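Explore > Science and Tech > Big Questions

Can a robot tidy your bedroom yet?
December | By the Kindivora science desk

You may have seen a film clip of a robot folding a towel or loading a dishwasher. It looks brilliant. Before you stop making your bed, though, it's worth asking a few awkward questions.

First, how fast was it really? Lots of clips are speeded up. Look for a tiny label such as "x2" in a corner – it means the film is running at double speed. A towel that seems to take 40 seconds took 80.

Second, how many goes did it have? If a robot gets a job right 70 times out of 100, that sounds good, a bit like a decent mark in a spelling test. Now imagine it's putting away your family's plates. You would soon be eating off the saucepan lids.

Third, has anybody moved anything? Plenty of machines do well at a table they know, with things they have met before. Your bedroom floor is different every day, and there may be a sock on it that no machine has ever met.

Picking things up is where a lot of the trouble starts. You do it without thinking. You know how hard to squeeze an egg, and that a roll of tape will trundle off if you put it down on its edge.
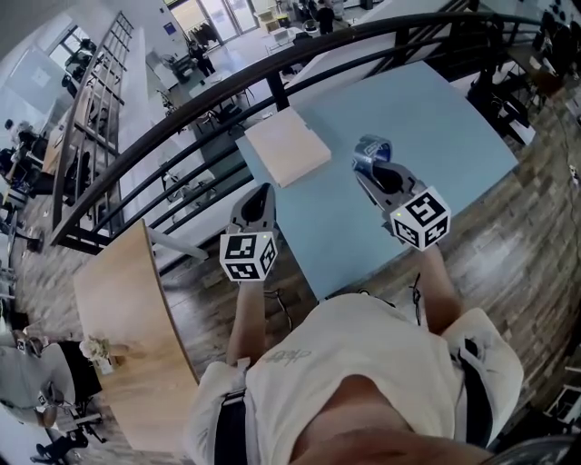
A machine knows none of this to begin with. One way to teach it is for people to do the job themselves, holding grippers like the ones a robot has, while the movements are recorded. It can take 200 goes at one small job, and the robot may still get muddled when you swap the table.

Shops and factories are a bit easier. The boxes are often the same size and the floor is flat, so machines that carry or sort things have been at work there for years. Even so, people are usually close by for when something gets stuck.

So will a robot do your chores one day? Perhaps some of them. If an advert says it can do them all now, ask to see it try your room, at normal speed, on a Wednesday after school.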